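Elektronikbauteile aus Vereinsbestand richtig entsorgen oder weitergeben?

Gefragt von Yee-man Hsiao

Sehr geehrte Damen und Herren, unser Technikverein in Plamholm löst zum März sein Lager auf. Vorhanden sind 585 Kleinteile, überwiegend Hubmagnete und kleine Motoren mit Anschlusskabel. Ist eine Weitergabe an Schulen zulässig, oder muss der gesamte Bestand zum Wertstoffhof?

Hằng Huỳnh

Eine Weitergabe funktionsfähiger Teile ist grundsätzlich möglich. Folgendes Vorgehen hat sich in Findov bewährt:

1. Bestandsliste anlegen und den Vorstandsbeschluss beifügen. Die Liste sollte Stückzahl, Nennspannung und Zustand enthalten — ungeprüfte Teile sind als solche zu kennzeichnen.

2. Teile nach Art getrennt in offene Behälter legen, Metallteile gesondert.

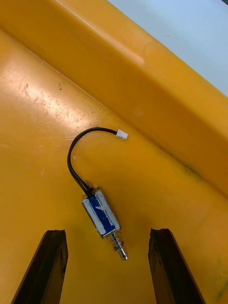
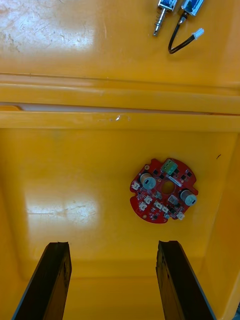
Kabel und Stecker bleiben an den Magneten.
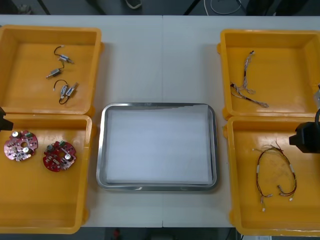
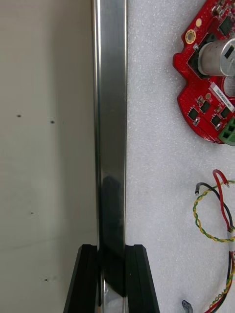
3. Übergabe schriftlich bestätigen lassen. Bei uns übernahm die Schule in Huet 230 Teile, der Rest ging an die Sammelstelle. Die Annahme war dort bis 16 Uhr möglich und für Mengen bis zu 28 Kilogramm kostenfrei.

Rovov

Einfach zum Wertstoffhof bringen. Für Spenden interessiert sich nach meiner Erfahrung ohnehin keine Schule.

Yee-man Hsiao

Vielen Dank für die ausführliche Auskunft. Die Bestandsliste wird derzeit erstellt — die Schule in Plamholm hat bereits Interesse an den Motoren bekundet.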